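Showing a robot a task (teaching by demonstration)

Teaching by demonstration is a way of getting a robot to do a job by doing the job with it instead of writing out every move in code. I've been keeping this entry going since August, and I still think the kitchen table is the best place to learn the idea!

There are two common ways to do it. In hand guiding, you grab the arm and push it through the motion while it records its joints. In remote control (people also say teleoperation), you stand off to the side with a controller or a second, smaller arm, and the robot copies you. I like remote control better for small objects — your own hands stay out of the camera view, and the robot only learns from things it could see for itself.
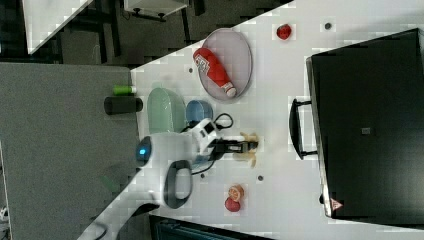 Gripper at a yellow toy banana, with dishes and a red squeeze bottle on the same table.

Each run through the task is called a demonstration, or an episode if you hang around the Hivico forum. The Kekik starter guide asks for 200 of them per task, while the older Salameh notes want 503, and I've never found out where that odd number came from. My own first try used 13, and the arm I trained on them mostly waved at the fruit (I was very proud anyway).

What you show matters as much as how often. Move the bowls between runs, turn the bottle, come at things from a new side, and keep a few runs where you miss and recover. Overhead views are great for checking where everything sits before you start, but they can hide how high the gripper is, so I like a side view too.
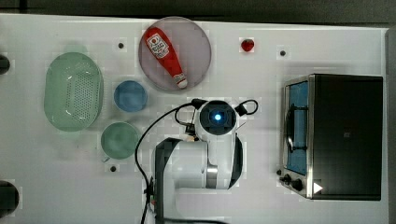

Overhead view of a tabletop layout, with the toaster oven to the right of the arm.

See also: Flandisen method, hand guiding, leader and follower arms, replay.

Last edited Friday, March 20, 2020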